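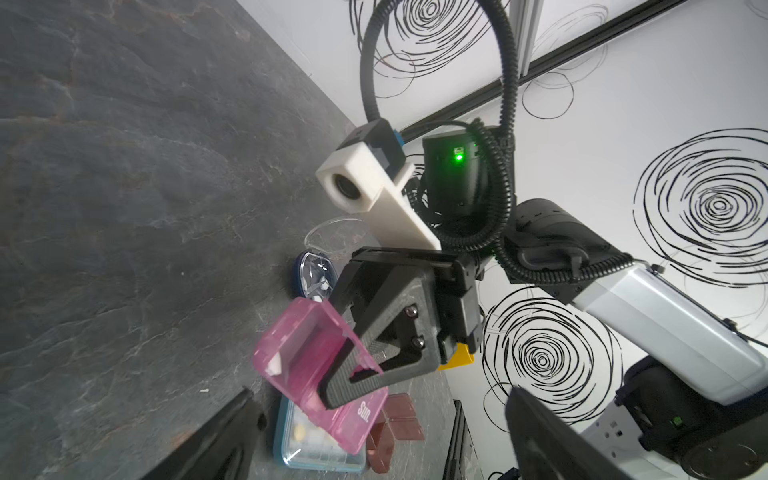

The Sunday compartment, open.

Wed 28 November

When I moved to Likomthorpe I was 38 and I had never in my life lived in a place with only one bus. It goes every four hours, and in the beginning I missed it nearly every time. So I started to walk, and because I walked, I met Philomena McGrath.

She was standing at her gate in September with a bucket of plums, and she asked me if I had a pan big enough for jam. I did not have. She lent me hers, and with it came the plums, and also a recipe which I could not read. Her handwriting leans so far to the left that I took "lemon" for "linen" and had to go back and ask.
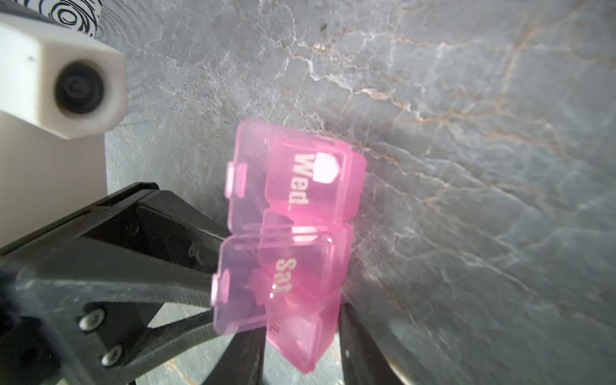
Since then I go to her house on most Wednesdays. We drink tea, and her brother Fiachra corrects my English – always kindly, but he corrects all of it. He does not accept "I am agree". He does not accept "the informations" either. From him I have learnt the words "drizzle", "mither" and "nesh", and the last one I use now every day, as I am always cold.

My friend Imke Hollmann asked me on the phone if it is not boring to spend so much time with people who are so much older than I am. I had to think about the question. In my old town I knew only people of my own age, and we talked about rent and about our work. Philomena talks about which neighbour had a goat, and why the chapel door is painted green on one side only.
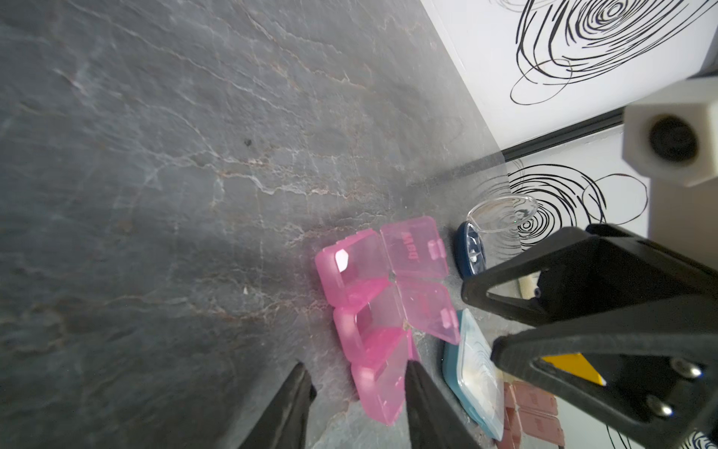 Last week we tried to make the flat bread of my grandmother. I had no scales and Philomena has only the old ones with ounces, so we made the dough by feeling. The first three breads were hard like roof tiles. The fourth was better, and Fiachra ate it with plum jam and a lot of butter, which my grandmother would not have permitted.

Next Wednesday I will bring my own flour.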